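Skernen 20 Dehumidifier — Set-Up Guide
Section 4: Hose, first run, cleaning

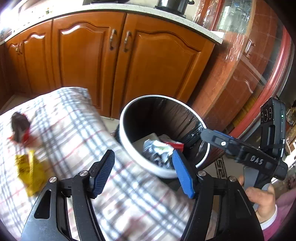
Can I run the Skernen without the drain hose?
The bucket works fine on its own, just check it morning and evening in damp weather. The hose is for basements and long trips.

4.1 Before you start

Stand the unit upright overnight if it was shipped on its side. Don't plug in yet. Keep 11 inches clear behind the grille, same on the louver side. Curtains count as a wall.

CAUTION: No extension cords. No power strips. Wall outlet only, grounded.

4.2 Fitting the hose

1. Unit off, plug out.
2. Pull the bucket straight toward you. Set it aside, you'll need it again in step 7.
3. Find the round drain cap on the back, low down. Turn left. Keep the cap and its rubber washer together somewhere sensible.
4. Push the washer into the hose collar. Flat side out.
5. Screw the collar on by hand. Snug, no pliers. The threads are plastic and they strip.
6. Run the hose to a floor drain or sink, downhill the whole way. A loop or a hump in the hose will send water back into the bucket.
7. Put the bucket back in untill it clicks. The unit won't start with the bucket out, hose or no hose.

Note: Garden hose fits too, standard thread. Older Skernen units (serial starting 444) have a narrower outlet and need the Plilora adapter, sold separately.

4.3 First run

1. Plug in. One beep.
2. Press POWER. Fan starts first, compressor a few minutes later. Normal.
3. Press MODE till AUTO lights.
4. Set humidity with the arrows. 50 percent suits most rooms. Lower for a laundry area, but it'll run a lot more.
5. Shut windows and doors. Leave it overnight before you judge anything.
6. Check the hose end next morning. Should be dripping or damp. If bone dry and the bucket is filling, go back to 4.2, step 6.

CAUTION: After switching off, wait five minutes before switching on again. Short restarts are hard on the compressor.

4.4 Filter and bucket

Filter, every two weeks. Monthly is OK in winter.

1. Off, unplugged.
2. Slide the filter out from the side slot.
3. Vacuum the dusty face. Greasy? Lukewarm water, drop of dish soap, rinse.
4. Dry it completly. Not on a radiator, it warps.
5. Slide back in, tab facing you.

Bucket — rinse when you empty it. White vinegar for slime. Don't take the float out, it's a pain to get back and the full light won't work without it.

Reset the filter light: hold FILTER for three seconds. It comes on by run hours, whether you cleaned early or not.

4.5 Quick fixes

Full light on, bucket empty — float stuck. Wiggle it, reseat the bucket.
Ice on the coil — room too cold. Switch off, let it thaw, raise the room temperature.
Loud rattle — uneven floor, or the bucket isn't all the way in.
Code E2 — sensor. Unplug for 20 minutes, try again. Still there, call service.

4.6 Service and parts

Hoses, washers, filters and the Plilora adapter come from Skoker Parts. Have the serial number ready, silver label behind the bucket. Filter part number is 2000, same for all sizes. Phone line is closed for two weeks in July, web orders still ship.

Guide revised February 15, 2025. Replaces the folded sheet in the box.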